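Home Issues For authors Archive Contact

3. Mixed containers and the end of play
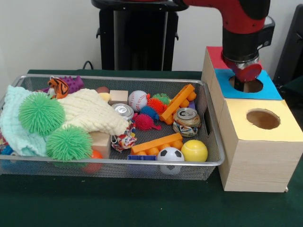 Figure 2. A mixed tray, with knitted cloths, spiky rubber balls, building bricks, a baseball, a drink can and a snack wrapper. To its right, a wooden shape-sorting box.

3.1 What we mean by a mixed container

In the first part of this paper we described how families in Brellisbridge store toys when the toys belong to a set. In this section we turn to the containers that hold things from many sets, and also things which are not toys. We call them mixed containers. The parents in our study had their own names for them, for example "the everything box" or "the rest", and we noticed that almost every home had such a name, even homes where the parents told us that all toys had a fixed place.

A mixed container can be a drawer, a bag, a basket or a tray. Its form matters less than its use. It receives the objects which are left over when the tidying is nearly finished and the people doing it are tired. For this reason its contents say something about the last minutes of tidying, which earlier studies of the home have mostly left out.

Figure 2 shows a wire-mesh tray with contents of this kind. Soft things and hard things lie together. A pale green knitted blanket hangs over one corner, and a cream cloth with a waffle texture covers a part of what is under it. Two wooden blocks can be seen, one of them partly tucked under the cloth. A drink can and a crumpled wrapper are among the toys, and this mixing of play objects and rubbish is the point that we want to discuss first.

3.2 Rubbish among toys

We asked the parents to write a short note each time they emptied a mixed container. The notes came on paper cards or through the Homik diary, according to the wish of the family. In total we received 1,884 notes. Of these, 647 mentioned at least one object that the writer called rubbish, or that should, in the words of one parent, "have gone to the bin and not to the bears".

Wrappers and empty drink containers were named often, and so were paper tissues and dry pens. The parents were sometimes ashamed of these objects and wrote an excuse beside them. We did not ask for excuses, and we later changed the instruction on the card so that it was more neutral. After this change, in April, the notes became shorter.

The notes suggest two different paths. In the first path, rubbish is picked up together with the toys in one movement of the arms, and the person does not look at it. In the second path, the object is kept on purpose. Children used cans as towers and wrappers as blankets for small animals, and they protested when these things were removed. From the contents of a container alone, one cannot tell which path an object has taken. A can beside a baseball, as in Figure 2, could be a part of a game or only a can. We therefore coded an object as rubbish only when the note said so.

3.3 Textiles as covers

Blankets and cloths have a special position in the mixed container. They are large, they take the shape of what is below them, and they can hide a great deal. Several parents wrote that they put a blanket on top at the end, because then the room "looks done". Others put the blanket in first, as a soft bottom layer, so that hard toys make less noise when they are dropped in.

Both habits have a cost the next morning. A cover has to be lifted before anything can be found, and small blocks travel with it and fall to the floor. Where the cloth lies in the middle of the heap, as it often does after some days of use, the searching takes longer still. Children in our homes mostly solved the problem by pulling out the cloth with both hands. The parents did not like this solution, but it was quick.

The kind of textile is also of interest. Loose knitting catches on things. Rubber balls with long soft filaments were described as "sticky" by three families, although they were clean, and it is easy to imagine such a ball coming out of the container together with a thread of the blanket.

3.4 Open walls and closed walls

We compared closed boxes with containers which have mesh walls. With a mesh wall a child who sits on the floor can see a part of the contents from the side. In Figure 2 the walls are of fine mesh and the things behind them are only partly visible. A bright colour may be recognised through such a wall – a shape, much less easily.

The families who tried a mesh tray (we lent them the Nuketti model, without charge) reported that it was emptied onto the floor less often than their usual box. We take this result with care. The trays were new in the home and they were also shallow, so the upper layer was always in reach. We are not able to separate the effect of the wall from the effect of the depth, and a later study should do so with containers of equal height.

3.5 The toy that stands outside

Some toys do not go into the mixed container at all. The wooden shape-sorting box in Figure 2 stands beside the tray, and this position was familiar to us from the home visits. Large toys with a fixed form were placed next to the container, where they made a kind of border. The Ruddock scale, which we used for rating order in a room, has no category for such toys. We counted them as stored when the parent considered them stored.

This decision had consequences for our scores, and we return to it in Section 4.

Contact the editorial office | Copyright and reuse | Back to top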